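Le coin échecs de la salle Abdelaziz

Par Ferenc Szabó
27 avril 2018

Le club d'échecs a quitté la rue Skarnach en février pour s'installer salle Abdelaziz, au rez-de-chaussée. Les plans de la salle et les photos du tournoi Ranthorpe sont dans les galeries précédentes.

La salle compte 20 tables pour les soirées ordinaires et 40 pour les tournois. Les jeux sont rangés dans l'armoire du fond, avec les pendules sur l'étagère du haut. Merci de remettre chaque jeu dans son sac, dames de réserve comprises – il en manquait deux après le dernier open.

Le plateau magnétique sert surtout aux analyses et aux parties courtes. Les pièces tiennent bien quand on déplace l'échiquier, et les bacs reçoivent les prises de chaque camp.
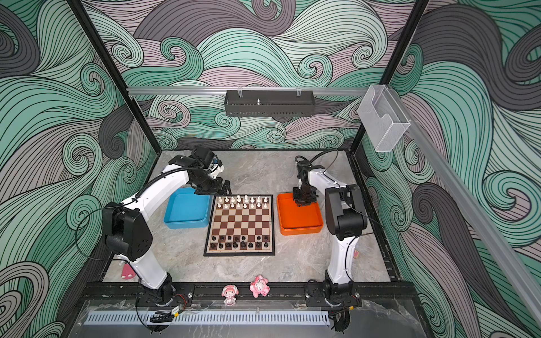

Échiquier magnétique brun et crème, pièces en position de départ. Bac bleu à gauche, bac orange à droite, encore vides.

Les bacs de couleur remplacent les anciens couvercles de boîte, trop hauts et qui glissaient sur les tables. On en trouve au même rayon que les accessoires de bureau. Ceux du club restent avec le plateau magnétique et ne vont pas dans l'armoire.

Pour les rencontres par équipes, nous gardons les échiquiers roulés et les pièces lestées. La cadence est de 60 minutes par joueur, sauf en coupe Stisunero où le règlement de l'organisateur s'applique. Les feuilles de partie sont à prendre à l'entrée.

La prochaine galerie portera sur la bibliothèque du club : 600 livres et revues, dont une partie est encore en cartons. Le classement se fait par ouvertures, puis finales, puis recueils de parties.

3 commentaires
12 partages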